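Raltolora announce second album "Manolwood" and a January run of shows
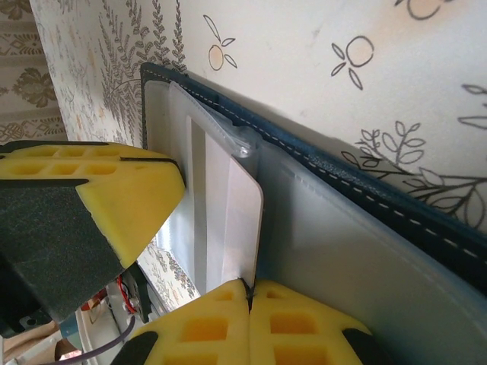
September 22, 2025 — Grallton Records is very happy to share the news that Raltolora, the five-piece whose debut kept so many of us company on long drives home, will release their second album, Manolwood, in January. It comes out on vinyl, CD and all the usual digital services, and the first single, "Iglesias", can be heard from today.

Those who have followed the band since their early evenings in the back rooms of bars will know that they like to take their time. The songs on Manolwood were written over two winters in a rented house with a badly tuned upright piano, and that piano ended up on nearly every track, creaks and all. The band had planned to replace it with a proper grand in the studio, tried for a whole afternoon, and went back to the house the next morning with a van full of microphones.

The result is a slower and roomier record than the first one, with brushed drums, two voices that are often so close together you stop trying to tell them apart, and a pedal steel that wanders in and out when it feels like it. There is still plenty to dance to, and fans of the louder side of Raltolora should go straight to "Paper Harbor" and the seven-minute closer "Lamps", which has been ending their concerts since last spring and has grown a little longer each time.

"Iglesias" was the last song to be finished and the first one everybody agreed on. It began as a lullaby, picked up a bass line at rehearsal, and is now the kind of tune you catch yourself humming while doing the dishes.

The first vinyl pressing is limited to 467 numbered copies on cream-colored vinyl, with a fold-out lyric sheet written by hand by the band. Orders are open now through the Grallton web store, and a standard black pressing will follow for anyone who misses out.

To celebrate the release, Raltolora will play a string of seated shows in January, starting with a hometown evening for 200 guests at which the album will be performed from start to finish — piano included, if it survives the stairs. Further dates and support acts will be shared with newsletter subscribers first.

Advance streams, press photos and interview requests are available through the Grallton Records press office. Please mention your outlet and your deadline when you write, and we will do our very best to find a time that suits you.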